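Totdale kitchen cell: gripper release fault gallery

Photos and notes from the December shutdown of the Totdale manipulation cell. The cell runs a tabletop pick-and-place program with play food, kitchenware and a small toaster oven. Over a block of 253 cycles the controller logged 26 release faults, 21 of them at the oven station. Notes are by Gun-woo Yang, with mechanical checks by Balthasar Schnyder.

The fault code reads "release not confirmed". In plain terms, the controller commanded the fingers to open and did not see the expected change in finger position before the timer ran out. The original response was to retry the open command and carry on with the next move. On three occasions the arm began its retract with the object still held. One of those retracts dragged the toaster oven sideways until the torque limit tripped.
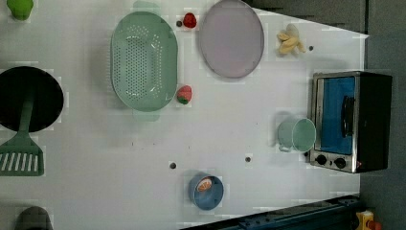

Work at the plate and colander stations accounted for the remaining five faults. All five cleared on the first retry and none produced contact outside the permitted zone. Table height and base bolts were checked against the commissioning sheet and found within tolerance, so the layout was left as it was and attention moved to the gripper and its cabling.

Balthasar found the finger position signal dropping out when the wrist was rotated to the oven approach angle. The connector, a Kollier part, had a cracked strain relief and one pin pushed back from its seat. With the wrist in its neutral position the signal was steady, and for that reason the morning self-test passed every time. The self-test has been rewritten to include the oven approach angle.
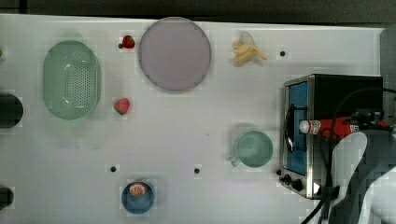 Arm at the oven station, gripper hardware close to the red and white item on top of the oven. Mint mug to the left, orange piece in the blue cup.

Changes made before restart:

Connector and strain relief replaced. Cable rerouted with a larger bend radius at the wrist.

Retry on release fault removed. A missed confirmation now causes a protective stop, and the arm stays put until an operator acknowledges it at the Preda panel.

Retract speed reduced to 30 per cent for the first part of the move away from the oven.

Operators are reminded that a protective stop does not isolate the arm. Lock out at the cabinet before reaching in to free an object, even when the fingers look open.

The same connector is fitted to the Clollach cell. It is to be inspected at the next service, and the revised self-test has already been loaded there.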